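Femetti 28 cm nonstick frying pan – review after a long summer

Rating: 3 out of 5

I don't trust nonstick. I've thrown out enough of it. Every couple of years a company announces a coating that will outlive me, I buy it, and eighteen months later I'm scraping egg off something that looks like a dried-up lake bed. So when Femetti put "the last pan you'll buy" on the box, my first thought was that I had heard this from Elitz, and before that from Verhoeven, and both of those pans went out with the trash.

I bought this one with my own money in May and used it nearly every morning through the end of August. I kept a tally on the inside of a cupboard door and it came to 111 uses, mostly eggs, plus a lot of onions, fish on occasion and one batch of pancakes I'd rather forget.

What you get

A plain black pan with a long black handle and a faint ring pattern in the middle of the cooking surface. No lid. The box lists a lid as "available separately," and I didn't buy one. The leaflet is 2 pages, half of it warranty exclusions. Read those before you get excited about the warranty. Discoloration isn't covered, scratches aren't covered, and "loss of release properties through normal use" isn't covered. I can't think what else goes wrong with a nonstick pan, unless the handle falls off.

The rings, according to the box, "direct heat evenly across the base." I tried the flour test (a thin layer of flour, medium burner, watch where it browns) and the center went first, the way it does in every pan I own. The edge nearest the handle lagged by a good margin. For one fried egg it makes no difference. For four chicken thighs you'll be moving them around.

Cooking

Eggs slid without oil for the first six weeks. After that they wanted a little butter, and by August they wanted a real knob of it. The Elitz lasted longer before I noticed any drag, and it cost less. The Verhoeven was worse from day one.

Fish was the surprise. Skin-on trout came away in one piece every time, even late in the test. I don't have a good explanation, and I'm not going to repeat Femetti's.

It will not brown a steak properly. The leaflet says not to go over 400 degrees, and at that heat the meat goes gray at the sides before you get any crust worth having. Use cast iron.

The handle is too long. I know some cooks like the reach, but on my small stove it sticks out over the front and I've caught it with my hip more than once. Turned sideways it blocks the next burner. Maarten Hendriks, who shares the test kitchen and has bigger hands than me, thinks the length is fine and that I should learn to walk around things.

Cleaning

This is where I have the most to say, as the claim on the box is "wipes clean in seconds." Wipes clean with what? After eggs, a dry paper towel is enough. After onions cooked slowly, no. You need warm water, a drop of soap and a soft cloth, and more than one pass over the rings, where a brown film likes to settle. Paper towels smear it around. A cotton kitchen towel does a better job, though you'll be washing that towel afterward, so add it to your seconds.
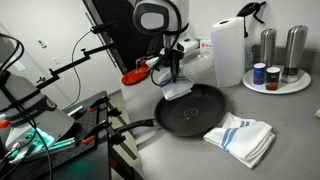
White cloths with blue stripes, paper roll within reach, and the pan on the steel counter.

Dishwasher: the front of the box says safe, the leaflet says hand washing is "preferred." I washed by hand. A friend, Tineke Wouters, put hers through the machine all summer and the outside has turned chalky. The inside still works about as well as mine does, so make of that what you will.

Storage is the usual story. Don't stack anything on it without a cloth in between. I hung mine from a Skomotdale rail, which took the weight with no trouble, although the hole in the handle is a tight fit for the thicker hooks.

Should you buy it?

The Femetti site has 3,312 ratings and nearly all of the ones I read were written in the first week. Any nonstick pan is lovely in the first week. At full price I'd say no, get the Elitz and accept that you'll replace it. On sale, and if you cook a lot of fish, fine – just keep the receipt and don't expect it to be the last one.

I'll update this in the winter if the coating is still on it.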